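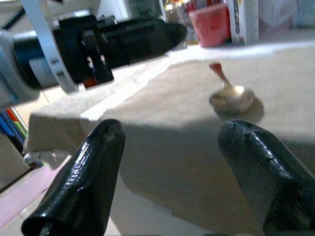
Moving a small library into a smaller room: a thread

1/ Our branch on Abera Street gives up its big room in December. We go from 400 feet of shelf to 187. I've been doing the weeding for a month and people keep asking how we decide what goes, so I'm writing it down.

2/ First pass is condition. Broken spines, water damage, pages out, pen all over the maps. Those go to recycling. Yes, even if you loved that copy. I checked, we usually have another one.

3/ Second pass is use. If a book hasn't been checked out in six years it goes on a cart for a second look. The cart is not the trash. A lot of poetry comes back off the cart.

4/ Travel guides are the easy ones. A guide to Lisbon with phone numbers for travel agents helps no one plan a trip. We kept 2 of the old ones for the pictures and let the rest go.

5/ Medical and tax books get the strictest rule. Anything out of date leaves, whatever shape it's in. Old cookbooks stay if the binding holds.

6/ Local history does not get weeded. The Taludham mill ledgers, the church cookbooks, the high school yearbooks with the missing years, all of it moves. Harvey Kennedy has the list and is boxing those himself.

7/ Boxes: get small ones. A carton that's fine for towels is too heavy for encyclopedias. Spines down or flat, never spines up, and write the first and last call number on the short side so you can read it in a stack.

8/ We measured the new shelves twice. The bottom ones are an inch shorter than the plan said, so art books now go on the second row. Large print stays at waist height. That was not up for debate.

9/ The sale is Thursday, 4 to 8, in the side hall. Paperbacks are a quarter, hardcovers a dollar. Bring your own bag. Whatever is left at 8 goes to the county.

10/ If you have a book out right now, hang on to it until we reopen. No fines during the move. Every book at your house is one I don't have to carry.

Print this page | E-mail this to a friend

Comments

Fitzgerald Calloway: Are the bound magazines going? I'd take the woodworking ones if so.

marnie_t: I have 20 picture books out and was feeling guilty. Now I'm not.

Harvey Kennedy: Fitzgerald, woodworking is in the sale, back table. Come early. The yearbooks are not for sale, since two people have asked me already.

oldroute9: Will the new room still have the newspaper rack by the window?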